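Search datasets, people, docs

Bosutus Open Day Grasp Set: README

Azadeh Hosseinzadeh, March
3 min read

# What this is

1450 simulated grasp episodes, generated live during the spring open day at Bosutus while visitors ate our cookies and asked when the robot would do laundry. Wrist view only. The visitors picked the start pose with a slider. We take no credit for their taste.

# How the demo ran

Aslak Brekke drove the simulator from the big screen. The task was the plainest one we own: close a two-finger gripper on a gray block and lift. Roland Wragg had promised the guests from Skelia "something dynamic," and then they got a gray block.

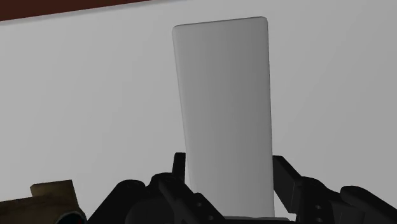 A child asked why the block had no picture on it. Aslak said textures were planned for the next release, a sentence he has been using since the last release.

# Contents

- `episodes/` all 1450 runs, one folder each
- `visitor/` the 741 runs with a slider pose set by a guest
- `filler/` everything we ran while people were at lunch
- `notes.txt` Ulla Rønning's remarks, lightly edited for tone

# Known problems

Lighting is soft and flat throughout. If your model needs shadows, look elsewhere. Friction was set too high until mid-morning, so the early lifts are flattering. They are marked `sticky` in the index. Please don't report numbers on them, Roland.

The slider went to 1000 and the code expected 100. Fixed by 11 a.m., after one memorable launch of the block.

# Use

Free for research. Questions go to Azucena Salinas, who did not attend the open day and has the clearest view of it.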